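Sports Economics, Unit 6: What a transfer fee really is
Notes to go with the lecture, 1 August 2019

A few of you asked for something written down, because I talk fast and the board got messy by the end (sorry!). So these are my notes from today, tidied a bit, with the loan material added that we ran out of time for. If you were there you can skim the first section. If you weren't, read it twice.

Start with the word "bought"

We say a club buys a player. I say it too, all the time. But what changes hands is a registration. The player has a contract with club A, and club A agrees to end it early so that club B can register him instead. The fee is what club B pays for that favor. The player then signs a brand new contract with club B, with its own wage, its own length and its own bonuses. Two separate deals, and they get negotiated by different people who don't always like each other.

Once you see it this way, the free transfer stops being mysterious. If the contract has run out there's nothing left to end early, so there's no fee. The player can sign wherever he likes. Free doesn't mean cheap, though, and this is where people slip up in the homework every year. The money that would have gone to the old club tends to turn up in the wage, or in a signing bonus, or with the agent.

Our pretend clubs

I'm going to use Lerkthorpe and Brinesano all the way through, same as in July. Lerkthorpe is the mid-table club with a decent academy and not much cash. Brinesano is bigger, sells more shirts and panics every summer. Our player is Pintér, a striker, good in the air, no longer young.

Lerkthorpe signs Pintér from another club on a three-year contract and pays a fee of 9 million. What goes in the accounts? Your instinct says minus 9 million in year one. The cash may well go out in year one (or in installments, see below), but the cost gets spread evenly over the life of the contract. That's 3 million a year. After one season his book value is 6 million, after two it's 3, after three it's zero and he can walk.

Now suppose Brinesano comes calling after two seasons and pays 5 million. Did Lerkthorpe lose money on him? Narendra Nishad put his hand up and said yes, they paid 9 and got 5, so they're down 4. That's a perfectly sensible answer and over the whole stretch it's right. But in the accounts for the year of the sale, Lerkthorpe shows a profit of 2 million, the 5 they received less the 3 still on the books. Both statements are true. They answer different questions, and I want you to say which one you're answering when you write it up.

Why long contracts tempt people

Same 9 million fee, but give Pintér a six-year deal. Now the yearly charge is 1.5 million, which looks lovely next to 3. You haven't saved a penny of fee. What you have done is promise six years of wages to a man whose knees are already a topic of conversation. If he fades in year three you still owe him, and there's still 4.5 million sitting on the books that somebody has to explain.

Etelka Hajdu asked why the club can't just let him go at that point. It can, if he agrees, and he'll want to be paid to agree. Put yourself in his boots. Would you tear up three years of guaranteed wages for a handshake?

Academy players

A player who came up through the youth side has no fee on the books at all. Sell him for 5 million and the whole 5 million is profit in that year's accounts. This is why clubs in a tight spot so often sell the local kid the fans adore and keep the expensive fellow who can't get off the bench. It looks crazy from the stands. From the finance office it can look like the only door open. I'm not telling you it's good for the club! My own view is that it's usually a bad idea, but you're free to argue with me in the essay.

Bits that get bolted on to a fee

Installments. Most big fees are paid in pieces over a few seasons. The headline number is the total.

Add-ons. Extra payments if the player reaches so many appearances, or the team gets promoted, or qualifies for something. Newspapers tend to quote the fee with every add-on included, the selling club is happy to let them, and the buying club quotes the lower one.

Sell-on clause. The old club keeps a share of the next fee, sometimes of the whole fee and sometimes only of the profit. Read which! With Pintér, 10 percent of the 5 million is 500,000. Ten percent of the profit, with a fee going from 9 down to 5, is nothing at all.

Loans

The part we missed. In a loan the registration moves for a while and the original contract stays alive in the background. The two clubs decide between them who pays how much of the wage. Lerkthorpe might take a Brinesano reserve for a season and cover half his pay. Brinesano still carries the yearly charge for him in its books, since he's still their asset.

Some loans come with an option to buy at a set price, and some with an obligation. With an option the borrowing club holds all the cards, so expect it to pay for that somewhere, often in a loan fee up front. An obligation is mostly a purchase with the bill moved to next summer.

For next time

Problem one. Brinesano signs a midfielder for 12 million on a four-year contract and sells him after three years for 2 million. Give me the yearly charge, the book value on the day of the sale, and the profit or loss in the accounts.

Problem two. Same midfielder, but after two years he signs a new deal that runs four more years from that date. What's the yearly charge now? (Hint: start with what's left on the books, and forget the original fee.)

Reading is the chapter on labor markets, and you can skip the section on drafts until we get to the American leagues. Bring a calculator, phones are fine. Hand in on paper please, room 342, under the door if I'm out.

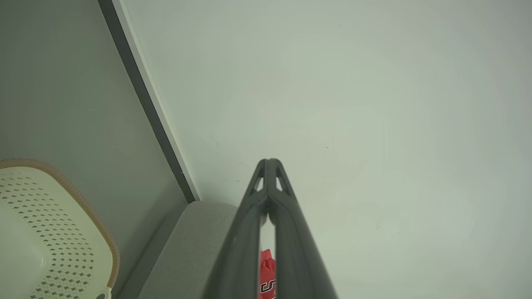 Two dark gripper fingers meeting at the tips, with something bright red held between them.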